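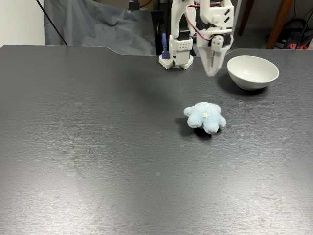 Rurkthorpe, 3 October 2018

3. Materials and methods

3.1 Test articles

Figure 1. Plush test article of the small class, light blue terry-like pile, lying flat on a dark tabletop.

The articles in this study were soft toys of the kind given to infants under a year old. All were bought new through ordinary retail channels and were stored in closed cartons until use. Toys with sound units, batteries or rigid inserts were left out, as the filling could not be weighed separately without cutting the shell. The remaining articles were sorted by pile type into three groups: looped, cut and flat-knit. The article in Figure 1 was assigned to the looped group. Small surface details, such as the pale yellow one near the center of the body, were left in place during all tests and were not sampled.

3.2 Conditioning

Before each run the articles were held for one night in the conditioning room at Plakham. Temperature and humidity were logged throughout. Articles were laid flat on open racks and were turned once. Two early batches were conditioned with the room door propped open during a delivery; these batches were repeated and the first readings were discarded.

3.3 Fiber release

Loose fiber was collected by dry tumbling. Each article was placed in a Trummer drum with a smooth inner wall and turned for 100 revolutions at constant speed. The drum was then opened under a hood and wiped with a preweighed filter. Filters were folded inward, placed in glass dishes and weighed again after the balance had settled. A blank run with an empty drum was made at the start of each working day, and its value was subtracted from the readings that followed.

The filters were also examined under low magnification. Fibers were grouped by length and color, and a total of 2,789 fibers were measured by hand. Of these, 607 were shorter than the lower limit set for the length analysis and were reported separately in Table 2. Fibers that did not match the shell color were treated as carryover from packaging and were excluded.

3.4 Washing

Half of the articles in each group were washed before tumbling. Washing was done in mesh bags with Kunura liquid detergent at the dose printed on the label, followed by a cold rinse. No fabric softener was used. The articles were dried flat, without heat, and returned to the conditioning room. Tumble drying was considered but would have removed part of the loose fiber before it could be collected.

3.5 Treatment of data

Mass loss was expressed per unit of shell area. For articles with short rounded limbs, area was estimated from a paper tracing of the outline, doubled to account for both faces. This method understates the true area of strongly curved parts, and the error is larger for small articles. Tracings were made by one operator (V. Amundsen) and a subset was repeated by a second (Ú. Hennessy) with the first set out of sight. The difference between operators was smaller than the difference between repeat tumbling runs on the same article.

Group means were compared by a permutation test with 1,000 resamples. Washed and unwashed articles were compared within pile group only. Values below the detection limit of the balance were entered as half that limit.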